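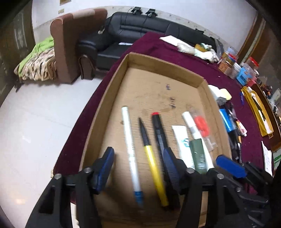
Righto, picking this ticket back up after lunch. The fault is still the same one Marion Strachan logged in June: the Annan bridge drawings won't line up with each other in the Kollell viewer once you turn on the abutment layer. I've been marking up the paper prints by hand while I try to sort it, with a yellow pen and a white marker living in a cardboard tray on the maroon tablecloth, and I've got further that way than I did in two evenings of clicking. Anyway, what I know so far is below, and anyone at Kelano who looks after the import side is welcome to jump in.

What Marion reported: she opened the stone arch sheets (elevation, plan and long section) and the plan sits well off to the north-east of the other two. Zoom out far enough and you find it floating over a paddock. The elevation and section are fine against each other. She's on the newer version of the viewer, I'm on the older one, and we both get it, so I don't reckon it's her machine.

Tried first: cleared the cache, logged out, logged in, opened the set again. No change. I know, I know, but somebody always asks.

Tried second: re-imported the plan from the original scan instead of the archive copy. The plan moved! Wrong way, mind you, but it moved, so the viewer is definitely reading something out of the file and not just remembering the old position.

Tried third: pulled the control points off all the sheets and compared them. The plan has 9 and the elevation has 5, and two of the plan's are sitting on the wrong parapet. Whoever set them (could well have been me, it's been a while) picked the upstream parapet end and called it downstream. Easy enough to do on that sheet, as the original draughtsman put north at the bottom and his arrow is tucked in beside the title where you'd take it for a bit of decoration. Lovely hand, though. He's drawn every voussoir on the main arch and even the little drainage spouts.

Fixed those points, saved, reloaded. Much better! The piers now land on the piers. But the west abutment is still out by 2 feet and the error grows as you go along the wing wall, so there's something else going on.

Update, 3.40 pm. Rang Tumelo Mofokeng, who did the measured survey of the bridge, and he asked whether the scale bar on the plan had been used or the written scale. Written scale, says I. Well, he reckons the sheet was redrawn when the county widened the approach, and the written scale was copied across from the earlier sheet without being changed. The scale bar is the one to trust. That'd explain the error growing, and I felt a right goose for not checking it.

Update, 4.15 pm. Reset the plan to the scale bar and the abutment has come in beautifully. The wing wall follows Tumelo's survey all the way to the last buttress. Marion has opened it at her end and gets the same thing, so that part's sorted.

Still open: Jana Reuter noticed that when you export the combined set to PDF, the title text on the plan comes out mirrored. Only the title, not the dimensions. I can reproduce it every time. It doesn't happen with the Nokbridge sheets, which went through the same import, so I'm wondering if it's tied to that upside-down north. If I rotate the sheet before import the title comes good, but then I lose the control points and have to set the whole lot again, and I'm not keen to do that for the rest of the county's bridges.

Gøran Sjöberg, could you have a look at how the export handles a rotated sheet? I've attached the plan both ways round, plus the points file. Please don't overwrite the one in the shared folder, it's the good one now.

Leaving this open with priority dropped to low. Marion can carry on with her arch measurements in the meantime.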